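Counting Hours Is a Poor Way to Judge a Robot's Education

14 January 2025

Organizations that collect training examples for robots have settled on a habit that deserves more scrutiny than it receives. They report their work in hours and in episodes, and they expect funders, partners and the public to read the larger figure as the better result. The Hirnomard program, whose household manipulation work I have followed for several years, is more careful than most. Even so, its September report opened with a total: 2,486 recorded demonstrations of objects being picked up, moved and set down on a table.

That is a respectable quantity of work. It represents many shifts by trained operators, and nothing in this essay should be taken as a criticism of them. My concern is with what the total leaves out, and with the decisions that institutions make when the total is the only thing they see.

A learning system of this kind is shown a task many times and is expected to find the pattern in what it has been shown. If the demonstrations are close copies of one another, the pattern it finds will be narrow. An operator who lifts the same cup from the same spot on the same clear table will produce clean recordings at an impressive rate. The system trained on them will perform well under those conditions and badly elsewhere. Everyone in the field knows this. It is nevertheless the kind of collection that a quota encourages, for the simple reason that a crowded table takes longer.

Štefánia Jelínek, who supervised collection at the Prillthorpe site until last year, put the matter plainly in a memorandum to her sponsors. "We are paid by the episode," she wrote, "and the episodes worth having are the slow ones." She asked that operators be permitted to spend part of each shift on awkward arrangements: objects of very different heights, soft things beside rigid ones, items that overlap and must be told apart. The request was granted for a trial period of 30 shifts and was not renewed. Output had fallen, and the sponsors had no measure that would have shown them what had been gained in exchange. 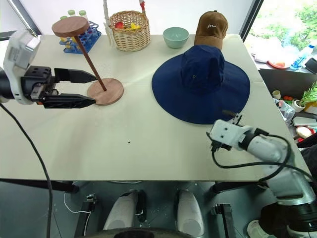

The value of such arrangements lies in the small judgments they require of the operator. A wide, floppy hat brim lying over the edge of a cap raises a question of order. A wooden stand with a thin pole and a round base can be gripped in several places, and each choice affects how it tilts. Test tubes standing in a rack nearby narrow the paths an arm can sensibly take. A person settles these questions without much thought, and the recording preserves the answer. A table with one cup on it asks very little, and a record of it can teach very little.

It will be objected that variety is hard to define and therefore hard to pay for. There is some truth in this. A clever contractor could swap one bowl for another between episodes and call the result diverse. Nathalie Jacobs of Bravorum, who reviews collections of this sort on behalf of buyers, has argued that any formal score for variety will be gamed within a season. She prefers that a reviewer simply watch a sample of recordings from each delivery and write a page of comments.

I find her proposal persuasive, and I would go somewhat further. Each delivery should be accompanied by a plain account of how the objects were chosen, who arranged them, and how often the arrangement was changed. Failed attempts should be delivered along with the successful ones and labeled as such. At present many sites discard them – an operator who fumbles a grasp presses a key and begins again – and with them goes the evidence of how a skilled person recovers from a mistake. When the Aigner group audited one of its own collections, it found that 422 attempts had been deleted before delivery. The group has since changed its rule, to its credit, and now keeps everything apart from recordings spoiled by equipment faults.

There is also the matter of the operators themselves. Guiding two arms through a cluttered task is tiring work, and the quality of a demonstration depends on the attention of the person giving it. A quota treats the last hour of a shift as equal to the first. At Prillthorpe, nine operators signed a letter asking for shorter sessions and more say in how the tables were set. They were asking, in effect, to be treated as teachers, and I believe the description is accurate. A school that judged its teachers only by the number of lessons delivered would not be admired for its efficiency.

None of this calls for smaller programs. Large collections are needed, and the institutions that pay for them are right to ask what they have received. They should ask it in terms that bear on the purpose. The next round of agreements at Hirnomard is now being drafted, and its authors could begin by paying for time at the table and moving the episode count to an appendix.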